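Fri 14 March, bench notes, cash-flow model for small lodging firms

Picked up the Batbridge set again. The question is still how long a small operator takes to get back to its normal cash position after a stretch of lost bookings. The earlier version treated all lost revenue as gone. Kofi Arthur thinks part of it is only deferred, and the Lillby ledgers support him for group stays but not for single nights.

Changes to the model:

- Split bookings into deferred and lost. Deferred share is now an input per firm.
- Moved payroll to a fixed cost for the first 4 weeks, variable after that. Owners in the interviews kept full staff for about that long and then cut hours.
- Loan interest now accrues from the draw date. It was accruing from month end, which understated the cost for Sasus.
- Furnishing replacement moved out of maintenance and into its own line. It gets postponed first and comes back late, so it was hiding in the wrong quarter.

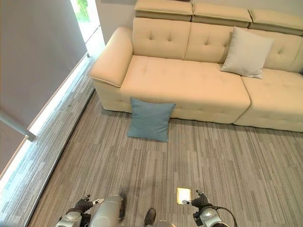

## Run results

Ran 3,000 draws per firm. Sasus recovers inside the year in most draws. Ametepe does not, and the reason is the credit line: once it is fully drawn, any slow week goes straight to unpaid suppliers. Raising the deferred share to 50 percent helps less than expected, as the deferred guests arrive in weeks that were already close to full.

Linen and laundry costs track occupied rooms well at both firms. Left as a per-room rate. The Lillby figures mix towels and bedding in one account, so no separate rate for that one yet.

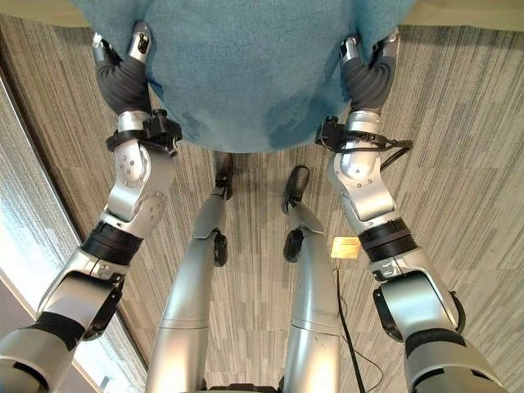 *Teal-blue fabric held up by two robot arms.*

Open items:

- Two firms sent the same tax payment twice in their exports. Remove before the next run.
- Check whether Ametepe's supplier terms changed in March. The payables curve has a step in it.
- Kofi to rerun with the old interest rule so we can report the difference.
- Seasonal index is still borrowed from Batbridge. Needs its own fit for each firm.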